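Fornar Tabletop Kitchen - data card

Read this before you train on anything. It was written by one of the people who collected the set, and it is less cheerful than the announcement was.

What is in it

1,935 episodes of a single arm working over one white table with play food, dishes and a small toaster oven. Each episode is one attempt at one written instruction: move the strawberry, put the bottle on the plate, and so on. Instructions were typed before the attempt and were never edited afterward, even when the operator plainly did something else. There are 41 distinct instructions. Some of them differ by a single word, so please don't report 41 as the number of skills.
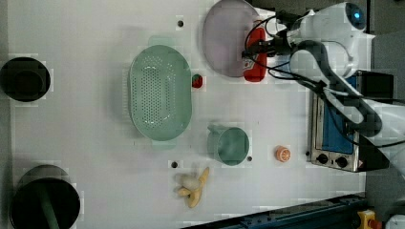
Is this enough data to teach a robot to tidy a kitchen?

We doubt it. It may be enough to teach one arm to move familiar things across a familiar table, and even that depends on how close your camera is to ours.

How it was collected

All episodes were driven by hand by 2 operators. Their styles are easy to tell apart once you plot the joint speeds: one goes straight in and corrects late, the other hovers. A model trained on both will sometimes hover and then lunge. We tried labeling each episode with an operator code (field: op) so you can split them. Splitting helped a little on our side, but we only ran that comparison once and wouldn't lean on it.

Between episodes the items were supposed to be shuffled. In practice people put things back where they liked them. The colander barely travels, and the oven stays on the right side of the table. If your policy seems to know where the colander is, cover the camera and check whether it still does.

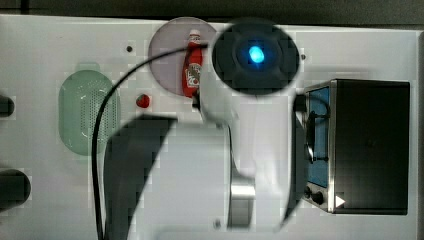

Maintained by the Manipulation Data Team, Wiketti

Success labels

The field called success is the operator's own opinion, entered right after the attempt. Nathalie Beaudoin went back through a batch from October and disagreed with enough of the labels that we added a second field, success_review, filled in only for the episodes she watched. Where the two disagree, use hers. Where the second field is blank, treat the first as a rumor.

Failures are kept. Several people asked us to strip them out for a cleaner download, and we said no. A set with only good grasps in it tells you very little about what a bad one looks like from above.

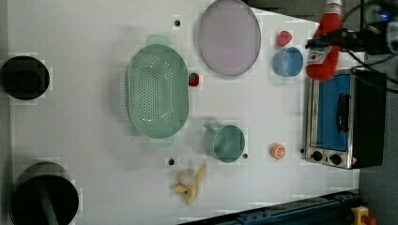

The same goes for the attempts that were abandoned partway. They carry the tag stopped, and they end wherever the operator let go of the controls. Don't pad them out to full length, and don't count them as failures either; a good number were ended for reasons unrelated to the task.

Known problems

Video quality is uneven. Some clips have compression blocks and motion blur, worst when the arm is moving fast. We have not re-encoded them.

The arm hides its own work. From overhead, the item being handled is often covered right when you want to see it. Anyone hoping to learn contact from these views alone should look at a few dozen clips first.
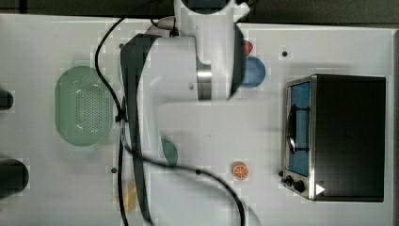 Cables get in the way as well, and a detector trained on our clips may learn to treat a black line over the table as normal. Ours did. It then did badly on footage from the Sotomayor bench, where the wiring is run differently.

Play food is light and forgiving. We make no claim that anything here carries over to real fruit.

About the headline result

The Wondiment baseline that ships with this set was tested over 30 trials, on the same table, with the same items. Please quote the trial count whenever you quote the score. We would prefer you didn't quote the score.

Splits

train, val and test are divided by session, so neighboring episodes stay together. An earlier version divided them at random and the numbers looked wonderful. If you have results from that version, rerun them.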